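首页　活动　相册　菜单本　联系
阅读时间：4分钟

饮料角，三月这一季

赶着发。本来说月初就上，拖到现在，Marites 催了我两回，再不发她要自己来写了。

先交代一下。Enero 这边的饮料角是去年冬天开始弄的，起初就一张桌子一壶茶，后来有人说想喝气泡的，有人说想喝酸的，就慢慢变成现在这样。不含酒精，全部。家里带小孩来的也能放心喝。春天这一季主打柑橘，柠檬、青柠、橙子，外加一点草莓，看供货。草莓这东西三月便宜一阵贵一阵，贵的时候就少放。

开放时间还是下午，三点以后。一场最多做66杯，再多杯子不够用，洗也洗不过来，试过一次，水池堆满，当天走得特别晚。

菜单这次是 Felicidad 定的，她列了一长串，最后砍剩4款。砍掉的里面有一款薄荷黄瓜，我个人很可惜，下一季再争取。

下面配图和碎碎念，想到哪写到哪。

一、瓶架

铜色的瓶架，细金属杆弯的，一个圈一个圈，瓶子直接坐进圈里。颜色偏玫瑰金，一有光就发亮，挺好看，就是容易留手印，擦的时候用干布，别用湿的。

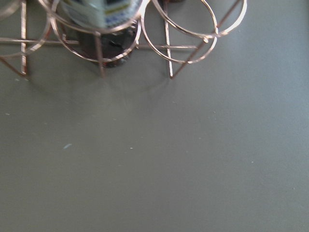
摄影：Gintarė Luik ／ Drinville 相册

浅色标签那瓶坐在圈里，瓶底是深色的。标签朝外放，这个说过很多遍。找瓶子的时候一眼看得见，不用一只只拎起来转。

架子之前为了放哪里争过。Demetrio 想放右手边，倒东西顺手。Effie 是左撇子，她要左边。后来定的办法是谁当班谁说了算，收摊的时候放回柜子上层就行。写在本子第一页了，别再问了。

几条用架子的习惯，新来的看一下：
空瓶不要插回去。真的不要。上次有人端着一个空糖浆瓶对着杯子等了半天。
糖浆瓶口擦干净再放，不然粘，粘了以后圈上全是糖，要用温水泡。
高的瓶子放靠里，矮的靠外。
挪架子之前先把瓶子都拿出来，别连瓶一起端，杆子细，端起来晃的很。

糖浆现在有普通的、姜的、还有一个 Ambrosio 送来的接骨木花，后面这个开了瓶要尽快用完，瓶颈上用胶带写开瓶日期。写日期，不要画笑脸，谢谢。

二、碗和勺

这套我最喜欢。浅粉色的圆碗，哑光的，口很宽，配一把银灰色的金属勺。

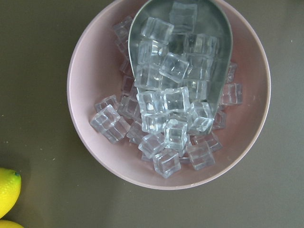

Prorlow 社区生活部・饮料角小组

透明小方块堆了一勺，还滑出来一些落在碗底，碰着碗的地方透出一点粉，勺子里那些就显得灰一点。方块边角是圆的，亮亮的。粉碗是 Gintarė 挑的，当时大家说太嫩，摆上桌以后都闭嘴了。

顺手把加冰的规矩也写在这里，省得另开一页：
勺子专用。舀冰的勺不舀糖，不舀茶叶，不借给隔壁。
别用杯子直接去碗里抄，玻璃杯磕了口子，一整碗都得倒掉。这条是硬的。
高杯先冰后料，矮杯先料后冰。问过 Felicidad 为什么，她说她就是这么学的。行吧。
小朋友的杯子少放冰或者不放，问家长。
勺子不用的时候搁碗里，别搁桌上，搁桌上过一会就找不到了。

碗洗完倒扣在布上晾，不要和别的碗摞，摞过的哑光面会花。勺子擦干收进抽屉，跟滤网放一起。

三、水果和砧板

备料这一块最花时间。木砧板，浅色，木纹很清楚，一头带个弯弯的金属把手，端起来方便。黄色塑料刀，切柠檬片够用了，而且小朋友想帮忙的时候不至于吓人（还是要有大人在旁边！）。

柠檬切片，不要切太薄。太薄的挂在杯口就塌，太厚的又卡不住，一支铅笔那么厚差不多。切好的片先留在砧板左头，右边空出来继续切。籽挑掉。籽挑掉。籽挑掉。有一季没挑，收到的意见全是这个。

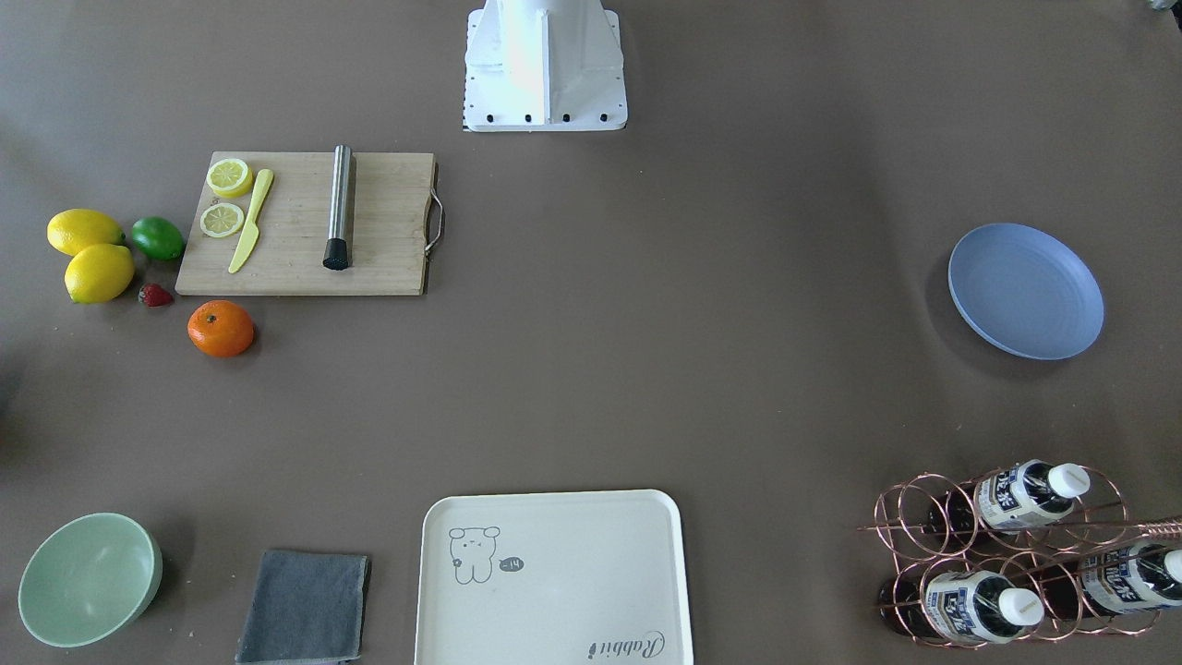 青柠的话不切片，切角，挤完直接丢进杯里。橙子只用皮的时候拿来削，削下来的皮拧一下，油出来就香了，剩下的果肉别浪费，榨汁，或者谁当班谁吃。草莓去蒂，对半，大的切四块。洗过的水果和没洗过的一定分开放，挪来挪去的人请自己记住哪堆是哪堆，记不住就全部再洗一遍。

桌面中间留空，这是 Demetrio 的主意，我一开始觉得浪费地方。用了几次服气了，东西全靠边摆，中间专门留给正在做的那杯，打翻了也好擦。浅蓝色的圆盘放右边，装点心或者装做好的装饰都行，看当天有什么。上一季这个位置放的是托盘，太大，老是碰到胳膊。

再补一下这一季的菜单，抄的 Felicidad 的纸条，量都是一杯的：

柠檬姜汽水。姜糖浆两勺，柠檬汁一个份，气泡水加满，柠檬片一片。最多人点。
青柠冷泡茶。茶头天晚上泡好放冰箱，第二天滤掉茶叶，青柠角挤进去。不另外加糖，要甜的自己说。
橙子接骨木花。橙汁半杯，接骨木花糖浆一勺，气泡水。颜色最漂亮，拍照的都点这个。
草莓柠檬。草莓压烂，别压成泥，留一点块，柠檬汁，糖浆一勺，水，摇匀。这个做起来最慢，排队长的时候先跟人讲一声要等。

压草莓的时候手轻一点，杯子底下垫块布，上次滑了一下溅了 Effie 一袖子，洗了两遍才掉。压完的工具当场冲，草莓籽干了以后特别难弄。

收摊顺序：水果先收，剩的装盒写名字写时间；然后砧板，热水冲，立着晾，别平放；再是杯子；最后擦桌子，擦桌子用棕色那块抹布，蓝色的是擦杯子用的，搞混了就两块都要洗。

还缺的东西，有多余的请带来：
细长的搅拌勺，几把都行
带盖的小玻璃瓶，装糖浆
干净的棉布，越旧越好用

报名当班找 Marites Saludo，在本子上写名字就算，不用发消息给我，我会忘。第一次来的跟着 Gintarė 走一遍备料，半小时左右，之后就可以自己上手拉。

其余照片 Gintarė 还在挑，挑好了会补到这一页下面。菜单要是临时换了，以柜子门上贴的那张为准。

上一页　下一页　返回相册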